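In Defense of the Slow Robot

In our shared workshop on Civbridge there is a discussion that returns every winter, when the evenings are long and more members come in. It concerns the question of how finished a home robot project must be before other people may look at it. My opinion is that it should be looked at very early, and that we lose good people when we pretend otherwise.

I came to this country as a grown man and I learned to build things in another language, so perhaps I am sensitive to the feeling of being corrected in front of others. When I started with robot arms I hid my work for nearly two years. I had one small arm on a shelf in my kitchen. It could pick up a cork and put it down in a different place, and I was ashamed of the different place.

At the workshop I could not hide. The arm is shared, the floor is shared, and when you make a mistake in the program, Senyo Essien hears it from the other side of the room. In my first month I had three emergency stops in one evening. Senyo walked over, looked at my code, and asked only why I trusted my numbers so much. It was the best question I received in that year.

Our present task sounds like work for a child. There are blocks, red ones and green ones, and the arm has to take them from a bin. People who visit us in December ask why we do not choose something more useful. I answer that a block against a wall is a serious problem. The fingers need space on both sides, and the wall does not give it. A block that touches another block is also a serious problem.

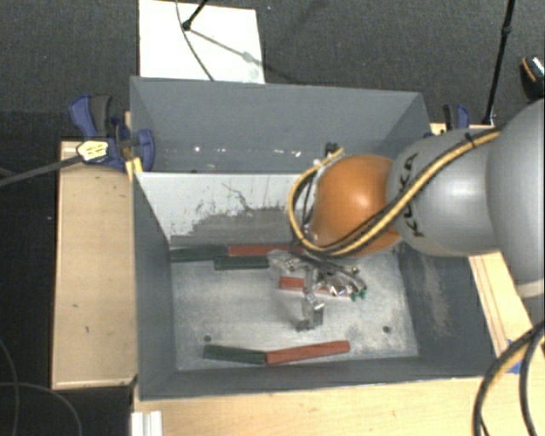

The gripper down in the bin, with one finger between the red pieces. Clamps on the rim.

I would like to say something about the clamps, because they are the subject of an old argument between me and Rok Yordanov. Rok believes that a bin should be bolted, with a proper bracket, before any program is written. He is a better mechanic than I am. But a bolt makes you loyal to a position. With a bar clamp I can change my mind at nine in the evening and still catch the last bus. We moved our bin many times before we understood where the arm could reach comfortably, and I believe with bolts we would have moved it once and then defended it.

The same is true for cables. I have read long articles about clean cable routing, and I respect the people who write them. On a machine that is changed every week, a cable that is easy to remove is worth more to me than a cable that is beautiful. One day the build will stop changing, and then I will gladly spend a weekend with the ties.

What I ask of other workshops is simple. Put the unfinished machine where new members pass by, and let them see it miss. When Nana Eshun joined us, she watched the arm fail for a whole evening, and the next time she came with a drawing for a longer fingertip. She told me later that a perfect demonstration would have sent her home.

I still have the small arm in my kitchen. The cork goes now to the correct place, most of the time.

Filed under: Opinion, Makers, Home Robotics

3 comments

Kofi Dogbe
I agree about the cables but not about the clamps. Mine walked a little on every cycle until the whole calibration was wrong. Rok has a point.

Drustgate
What software do you use for the grasping? I am stuck at the walls too.

Sizwe Coetzee
Nice to read. My wife says our kitchen arm must leave before the summer.

Recent posts
Is a Shared Workshop Worth the Monthly Fee?
Building a Fingertip from Scrap
My Year with the Warent Controller
Letters: Noise After Ten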